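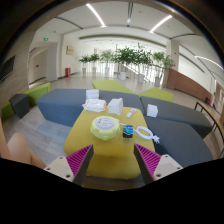 ¿Sirve un puf tapizado como mesa de centro?
Preguntado en septiembre de 2007

Quiero quitar la mesa baja y dejar solo un puf grande. En Bellini me piden 265 euros y juran que el tapizado lo aguanta todo. No me lo creo. ¿Alguien lo usa a diario?

2 respuestas

Shirley Bélanger
Haces bien en dudar. Con bandeja rígida vale; sin ella, las tazas bailan. El mío es un Brostetti, "antimanchas" según la etiqueta, y el café le dejó un cerco que sigue ahí. Pregunta si la funda se quita, y que te lo pongan por escrito. Yo no pasaría de 40 de alto. Y los cargadores, mejor en una regleta sobre algo duro, que la tela da calor.

pepon
yo tengo uno de Sikis y va bien, aunque casi 500 me parece un robo. mira de segunda mano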